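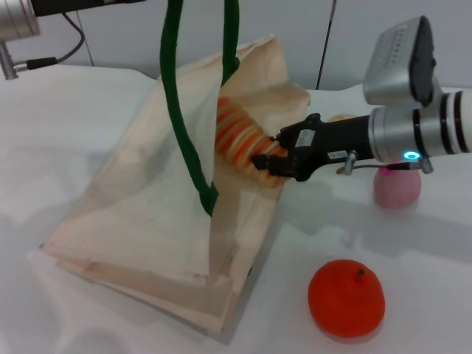

4.2 Packing the carrier bag

The Andero carrier bag is supplied flat, with the rope handle already attached. It is made of thin paper and creases easily, so set it up on a clean, level surface with enough free space to turn it. Long items are easiest to pack with the bag on its side, as with the orange-and-cream striped item at the mouth of the bag, which lies at a diagonal with one end inside and the other toward the opening. The paper around the opening may crumple during packing. Creases of this kind do not affect the load rating.

1. Unfold the bag and push the base panel out from the inside with a flat hand.

2. Check the folded seam at the base. If the paper has split or the layers have come apart, discard the bag.

3. Pull once on each strand of the handle, close to the point where it meets the paper. The strand must not shift.

4. Lay the bag on its side with the opening toward you. Move the handle clear of the opening.

5. Insert the longest item first, narrow end leading, and slide it in until it touches the base. Do not force it past a fold – withdraw it, smooth the panel and start again.

6. Stand the bag upright with one hand under the base. Add the remaining items, heaviest lowest.

7. Bring the handle strands together and lift the bag 5 cm off the surface. If the base sags, remove items until it sits flat.

CAUTION: Do not lift a bag by the handle while it is lying on its side. The full load then falls on one attachment point and can tear the panel.

CAUTION: Keep the bag dry. Damp paper does not carry the rated load.

NOTE: The maximum load is 1,775 g, including any wrapping. For heavier orders use the Vesana box (section 4.3).

NOTE: Unused bags are stored flat in stacks of no more than 100. Place the handles alternately left and right so that the stack stays level.

To reuse a bag, empty it, press the side panels inward and fold the base up along the original crease. Replacement bags are ordered in packs of 12.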